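The Sevitz Letter
Wed 8 February

The Fixed-Rate Savings Pitch, Read Slowly

My inbox has filled up with savings offers again. Every February it happens. People are looking at the December card statement, the gym ads have worn off, and the banks and savings apps know that a certain kind of reader has just promised to get serious about money. So out come the "locked-in" rates, the "limited windows" and the little countdown clocks.

Three of these landed in one week from outfits readers have been asking me about: Pludon, Petrauskas and Rokska. I read all the pages, including the gray ones at the end. I came away less excited than the ads wanted me to be, and I'd like to explain why before anyone ties up cash they may need in the summer.

What is being sold

Strip off the branding and these are certificates of deposit, or something dressed to look like one. You hand over money for a fixed term, you get a fixed rate, and if you want it back early you pay for the privilege. There's nothing sinister in that. CDs are about the dullest product in personal finance, and dull is usually fine with me. The trouble starts when a company feels it has to make a dull product sound thrilling, and the only way to do that is to talk very loudly about one number and very quietly about the others.

The loud number is the rate. The quiet ones are the term, the minimum, the early withdrawal penalty and what happens the morning after the term ends. I'd argue the last of those costs savers more than anything else on the page, and I have yet to see it in a headline.

Pludon and the bonus that goes away

Pludon's offer leads with a rate that looks better than the other two. Read down and you find it is a base rate plus a bonus, and the bonus is paid only if you keep a linked checking account with a direct deposit going into it every month. Miss a month and the bonus stops for the rest of the term. The base rate, left on its own, is nothing I would cross the street for.

I can see the argument for it. If your paycheck already lands there, fine, you lose nothing. But for anyone who changes jobs, takes unpaid leave or has an employer with a flaky payroll system, the headline rate is a rate you might get. An honest ad would print the base rate in the big type and the bonus underneath. I asked their support line whether a late direct deposit counted as a missed one. I got two different answers on two different calls, and I would not put my own money on either of them.

Petrauskas and the early withdrawal penalty

The Petrauskas certificate is plainer, and I liked it more at first. One rate, one term, no hoops. Then I got to the penalty clause. If you take money out early, you forfeit a chunk of interest, and if you haven't earned that much interest yet, the difference comes out of your principal. Plenty of CDs work this way, so I'm not accusing anybody of a trick. I do object to the phrase "your deposit never goes down" sitting at the top of the same page. It can go down. It says so in paragraph nine.

A reader wrote to say she had put $1,290 in one of these and wanted to know if it was "safe." Safe from what? From the market, yes. From a bank failure, yes, provided it is an insured deposit and she is under the limit. From a dead transmission in April, no. If that $1,290 is the only cash she has, I don't think it belongs behind a penalty for the sake of a few extra dollars. I wrote back and told her so, and she was not thrilled with me.

Rokska and the word "bank"

Rokska bothers me most, and it's the one with the nicest app. Rokska is not a bank. The small print says so. It is a company that takes your deposit and places it with partner banks, and the insurance, where there is any, comes through those partners. That can work perfectly well. It also adds a company between you and your cash, and if that company's records are a mess, the insurance on the bank's side may not get you paid quickly. Deposit insurance is there for when an insured bank fails. It doesn't cover the app in the middle going under.

I looked for a list of the partner banks. There is one, four taps deep, and it carries a line saying it may change without notice. So you could choose Rokska on Monday for a bank you recognize and find your money somewhere else later on. Maybe that would never matter. I would still want to be asked.

They also pay a $10 welcome credit, which I mention only because three separate readers brought it up as a reason to join. Ten dollars is lunch. It's a poor reason to pick where your emergency fund lives.

Is the rate even the point?

Suppose you have a modest amount to put away and the gap between the best offer and a boring insured savings account is small. Work out what the gap is worth in dollars over the full term, before tax. Then take the tax off, as the interest is ordinary income and the state may want a slice as well. Most people who do this on the back of an envelope end up looking at a figure a good deal smaller than the ad led them to expect. One reader did the sums and got $70 for the whole term. For that he would have had to open two new accounts and move his paycheck. He decided against it, and I would have too.

On larger balances the sums change, and I won't pretend they don't. If you have a house down payment sitting in a checking account that earns nothing, even a mediocre CD beats that, and I'd tell you to stop reading newsletters and go move it. My gripe is with the sales pitch aimed at small savers, who have the least to gain and the most to lose from having cash out of reach.

I should also say that I could be wrong on the direction of rates. Everyone selling a locked-in rate will tell you that rates are about to fall. Everyone selling an adjustable one will tell you the opposite. I have been reading forecasts for a long time and I trust neither crowd. If a salesperson's prediction happens to match the product on the desk, treat it as part of the brochure.

What I'd check before signing

None of this takes long, and all of it should be in the account agreement. If it isn't, I would take that as my answer.

1. Find the name of the bank that will hold the money. The actual bank, with a charter. Look it up on the insurer's own website by typing the address yourself, and don't follow a link from the ad.

2. Read the early withdrawal clause twice. You want to know if the penalty can reach your principal. Ask for the answer in writing, in a message you can save.

3. Find out what happens at maturity. Many certificates roll over on their own into a new term at whatever rate is on offer that day, with a short grace period to get out. Put the date in your calendar on the day you open the account, with a second reminder a week ahead.

4. Keep the paperwork. Print the agreement and the rate page as they stood when you signed up, and store them somewhere dry, away from the kitchen drawer with the takeout menus. Web pages get edited. Your printout doesn't. 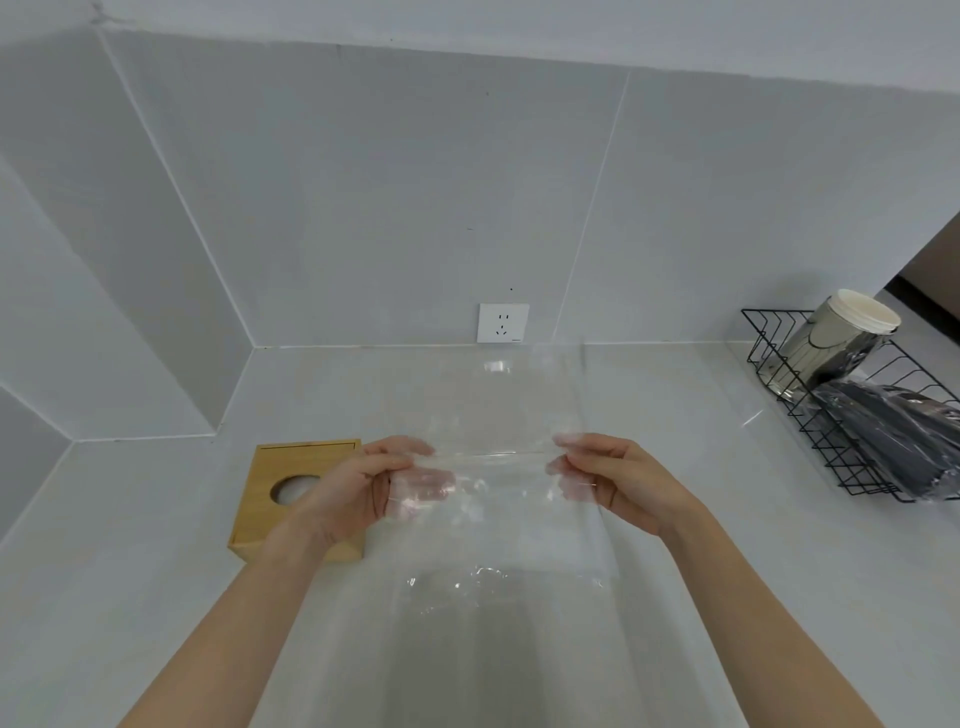

5. Look at the rate without the bonus. If you'd turn the account down at the base rate, be very sure you can meet every condition for the whole term.

6. Leave your emergency cash out of it. I know the advice is old. I repeat it because I keep getting letters from people who skipped it, and they all write in the same month their furnace quits.

A word on ladders

Several of you asked about CD ladders, where you split the money over different terms so that something comes due at regular intervals. I don't mind them. They take some of the sting out of locking money up, and they spare you from guessing which way rates are headed. But each rung is another maturity date to remember and another rollover to catch, and the same companies that push ladders tend to be quite relaxed about reminding you. If you are the sort of person who lets mail pile up, a ladder with 2 rungs is plenty.

Pludon has begun offering an "automatic ladder" that handles the whole business for you. I read the terms. At each maturity it renews into the longest term available unless you tell it otherwise. Guess who that suits.

Next issue

I'm working through a stack of questions on store credit cards and the "deferred interest" offers that come with them. If you have a statement where the interest showed up all at once, black out your account number and send me a copy. Reader replies on the savings offers are welcome as well, including from anyone who has gotten a straight answer out of Pludon about late direct deposits. I'd love to print it.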